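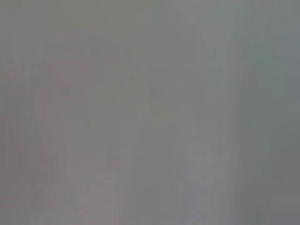 모소티 테이블 호출벨 세트 (수신기 1대, 벨 5개)

요즘 외식업 장비 광고를 보면 벨 하나만 바꿔도 회전율이 오른다고들 합니다. 저희는 그 말을 별로 믿지 않습니다. 손님이 벨을 눌러도 홀에 나갈 사람이 없으면 대기 시간은 그대로입니다. 모소티도 마찬가지라서, 이 페이지에는 매출이 얼마 올랐다는 이야기를 쓰지 않았습니다.

구성
수신기 1대, 테이블용 벨 5개, 벽걸이 나사, 건전지. 벨은 추가 구매가 되지만 수신기 한 대에 스무 개를 넘게 등록하면 표시가 밀립니다. 제조사 설명서에는 더 된다고 적혀 있는데 저희 매장에서 해 보니 그렇지 않았습니다.

수신 거리
설명서 기준은 트인 공간입니다. 주방 벽이 두껍거나 층이 나뉜 가게라면 그 숫자는 잊으시는 편이 낫습니다. 2층 좌석이 있으면 중계기(별매)를 같이 보셔야 합니다.

건전지
'최대 2,000회 호출'이라고 표기되어 있습니다. 저희가 벨 하나를 계속 눌러 봤더니 1,804회에서 멈췄습니다. 한 개만 시험한 결과이니 참고만 하세요. 점심 장사 위주의 작은 식당이라면 크게 문제 될 차이는 아닙니다.

앱 연동
저스테로 주문 앱과 연동된다고 상자에 쓰여 있습니다. 연동은 되는데, 호출 기록이 앱에 쌓이는 정도입니다. 그 기록을 매일 들여다볼 사장님이 얼마나 될지 모르겠습니다. 월 이용료를 내면서까지 쓸 기능인지는 한 달 무료 기간에 판단해 보시기 바랍니다.
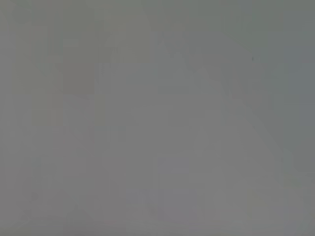 시함 스페이르 님은 구매 후기에서 벨 자체는 잘 울리는데 바쁜 저녁에는 직원들이 소리에 무뎌져 결국 진동 손목 수신기를 따로 샀다고 적으며, 처음부터 묶음으로 팔았으면 좋았겠다고 했습니다.

맞는 지적입니다. 손목 수신기 묶음은 3월 입고분부터 선택할 수 있습니다. 다만 손목 수신기는 충전을 매일 해야 하고, 물일을 많이 하는 직원에게는 권하지 않습니다.

배송과 반품
평일 오후 2시 이전 주문은 당일 출고합니다. 등록까지 마친 벨도 초기화해서 보내시면 반품을 받습니다. 나사 구멍을 뚫기 전에 양면테이프로 먼저 붙여 놓고 며칠 써 보세요.

문의: 헤부라 매장설비 상담 창구, 담당 은조로게 리모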